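Putting away lidded jars and stemmed glasses

Wash the jars and their lids separately in warm water, then leave them upside down on a tea towel for 2 hours. Glazed jars often hold a little water under the rim, so run a dry cloth round it before you put the lid back on.

Use a small two-tier rack with slatted shelves. Put the jars you reach for most on the top shelf and leave a finger's width between them. Jars with tall knobs need checking first - measure to the top of the knob, not the rim. Mine had to come down to 11 cm for the lower shelf.

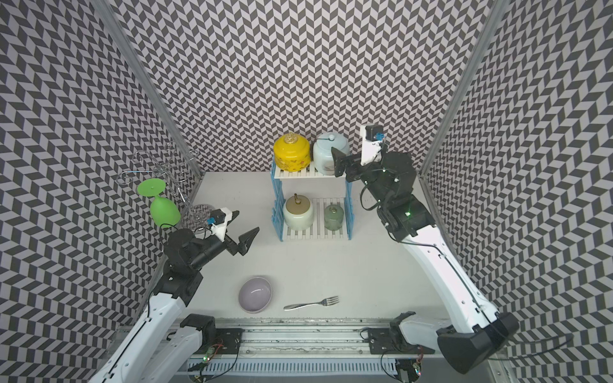
Lift each jar by the body with one hand and steady the lid with the other. Never pick one up by the knob.

Wine glasses go upside down on a wire stand. Hold the glass by the stem, tip it over and lower it slowly until the stand takes the weight. Let go only when it stops moving.

Glass dishes are easy to knock - set them down last, flat, and clear of the stand. Wipe the shelves every 3 weeks or so.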